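Workshop notebook – transfer app, payout and fee screens

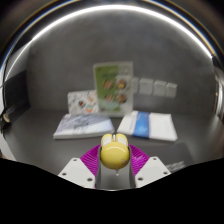 Vol. 2, p. 23

Mar 16, 2024

Weekend session, quiet building, so I got through most of the list. Working on the Monbridge build, release branch, test accounts only. Umali sandbox was up all day apart from a short stretch before lunch when it returned timeouts on every quote call.

Fee display first. The complaint from the February round was that people saw one total on the amount screen and a different one on the review screen. I can reproduce it every time now. Enter 300 in the send field, pick bank account as the funding method, go forward, then go back and change to debit card. The amount screen redraws the fee. The review screen keeps the old one until you force a new quote. If you leave the app in the background and return, it corrects itself, and that would explain why we kept closing the ticket as not reproducible.

Cause is the quote cache. It is keyed on amount, corridor and payout type. Funding method was never part of the key because when the cache was written there was only bank funding. Added funding method to the key and cleared the cache on any change to it. Ran the same steps afterwards and both screens agree. Have not checked what happens if the quote expires while the user is on the card entry form. Needs doing before this is merged.

Also noticed that the fee line says "Transfer fee" on one screen and "Service fee" on the other. Same number, same thing. Changed both to "Transfer fee" and flagged the string for translation. The French string already used one term for both, so no change there.

Exchange rate rounding. The amount screen shows four decimals and the receipt shows two. On small sends it makes no difference, but for corridors with a large rate the recipient figure can't be worked out from what is printed on the receipt, and support gets calls about it. I would like four decimals everywhere. Dorden's receipt template has a fixed-width field for the rate, so this isn't only our change. Wrote it up and left it in the shared folder for whoever talks to them next.

Cash pickup. Went through the full flow to an agent location on the Umali side.

Select country, select cash, enter recipient name as on ID, review, pay. Payment accepted on the first try. Pickup number shown on the confirmation screen and in the email. The two matched.

Agent lookup is slow on the first open. It loads every location in the country and then filters to the map area. On the old test phone the list stayed blank long enough that I tapped the button a second time, and the second tap opened a second copy of the screen on top of the first. Two problems there. The double screen is an easy one – disabled the button while the request is out. The slow load needs the map area sent with the request, and the endpoint on our side doesn't accept it yet. Put it down for the next cycle.

Opening hours for agents are shown in the phone's time zone. For someone sending from Halifax to an agent overseas this is useless, as the shop appears to open in the middle of the night. Should be the agent's local time with the label beside it. Left as is today. It touches the same code as the holiday hours and I don't want to change one without the other.

Recipient names. Tried long names, hyphenated names, a single name with no surname, and names with accents.

Long names: fine up to the limit, then the field stops accepting letters with no message. Needs a message.

Hyphenated: fine.

Single name: the form will not let you continue without a surname. The help text tells people to enter a full stop, and then the Sirutbridge payout check rejects the full stop. So there is no way to send to a person with one name through that route. This one matters more than anything else on the page. Raised it as a blocker.

Accents: accepted on our side, stripped on the receipt. Agents have been matching on the stripped version and it hasn't stopped a payout that I can find in the logs, but the receipt looks wrong to the customer. Same template issue as the rate field, so added it to the note for Dorden.

Notifications. Sent a transfer, then let the sandbox move it through the stages by hand. Push arrived for "received" and "ready for pickup". Nothing for "picked up". Checked the event log and the event is there, it just isn't mapped to a message. Looks like the mapping was lost when the status names were tidied in February. Restored it and tested again, push arrived. The email version was never affected.

Colour on the status bar: the "on hold" state uses the same grey as "not started". Swapped it to the amber from the style sheet. Check with design before it goes out, I only picked the nearest one.

Sign-in. Fingerprint sign-in worked on both phones. After changing the password on the web, fingerprint on the phone still let me in until the session ran out on its own. I think it should ask for the new password straight away. Security may have decided this on purpose, so I asked instead of changing anything.

Things I didn't get to:

Scheduled transfers across the change of clocks. We moved forward last weekend and there may be a few test schedules with the wrong hour. Leave them alone until someone has looked, they are the only examples we have.

Cancelling a transfer after payment and before pickup. The button is there, the refund call is stubbed out. Can't be tested until the Umali side turns refunds on in the sandbox.

Screen reader pass on the review screen. Labels for the new fee line need to be read out with the currency, and I suspect the currency is skipped at the moment.

Housekeeping. Old test phone is holding less charge than it did, keep it plugged in for anything long. The test cards are back in the drawer and the list of which ones are set to decline is taped inside the lid – the previous list was out of date, I threw it out. Reset the shared test account to a zero balance and removed the saved recipients, so anyone with a half-finished case on that account will have to add theirs again.

Branch is pushed, not merged. Cache change and button change are separate commits so they can be reviewed on their own. Next entry starts with quote expiry on the card form.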